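Can a robot tidy your desk yet? I went to Gistelley to find out

I have wanted a machine to clear my kitchen table since I was about nine years old, so when Panya Luangrath at Urmont emailed to say I could come and watch theirs practice, I had my coat on before I'd finished reading. Urmont has been working in Gistelley for a while now, and until this month they'd kept pretty quiet about how the chores were going.

The short version is that it's going better than I expected and slower than I hoped. On Thursday they let me see the results from their August trial, which covered 600 attempts at small household jobs: putting things in boxes, wiping a surface, folding hand towels, switching a lamp on and off. The robots finished 292 of those with no help from a person. That's a bit under half, and Panya didn't try to dress it up. "I'd fire a babysitter for that," she told me, and then she laughed and went to get us coffee.

The easy stuff is getting really easy, though! Picking up a block and dropping it in a bin hardly ever fails now. Towels are another story. I watched one go from a nice flat square to something like a used napkin, and the arm just kept patting it (very gently, I have to say) until Selorm Nutsugah stepped in and stopped the run. Selorm looks after the towel work and has the patience of a saint. He said folding was the job everyone's mother asks about, so they can't very well drop it.

Shops are asking too. Trilard, the stationery and housewares chain, wants something that can put stray items back where they belong at closing time, and it has signed on for a small test at its Dogbe store. Yayra Nartey manages that store and she was refreshingly blunt about what she needs. Her closing crew spends up to 69 minutes a night on what she calls strays – pens left in the mug aisle, mugs left with the pens – and she'd be happy if a machine could take over even a piece of it. Her staff aren't losing hours over the test, she said. They'd just like to go home on time.

I asked her whether customers would mind an arm rolling down the aisle. She thought kids would love it and a few people would complain to the register, same as they do about the music.
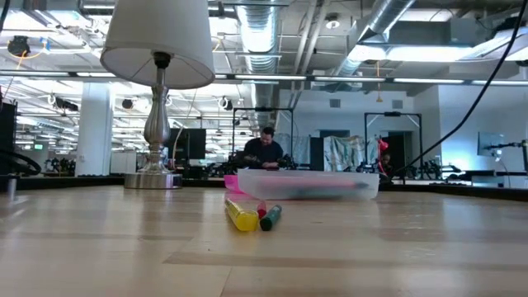
Tabletop tidying is the job I came for, and it's a lot harder than it sounds when you do it yourself without thinking. Something has to be picked up, turned the right way, and let go of in the right place, and all of that without knocking over whatever is standing nearby. Take a yellow marker, a green one and a little red one lying right next to each other in front of a plastic box, with a lamp on the same table. My hand would scoop up the lot in one go. A gripper has to choose one, and if the one it chooses is lying against another it may well push them both. See-through plastic is a pain too, according to Elikem Fiadzo, who works on the vision side. The cameras can lose track of where the wall of a box is, and then the arm comes down on the rim. Shiny metal gives him the same kind of headache. He'd happily ban chrome from every home in the country.

Speed is the other thing. The quickest full tidy in the trial took seven minutes, and I'm pretty sure I could do the same one during a commercial break. Elikem says they've left the arms slow on purpose while there are people close by, and that speeding them up comes after getting them to stop dropping things. Fair enough, I suppose, but I do have dinner to make.

Leen Nimri, who runs the trial, wouldn't give me a date for a home version, and I did ask three different ways. The Dogbe test starts with after-hours shifts only, one aisle, and a member of staff standing by with a stop button. If that goes all right they'll add a second aisle and try it with the doors open. Yayra has promised to let me come along for the first night, so I'll report back once I've seen it handle the mugs.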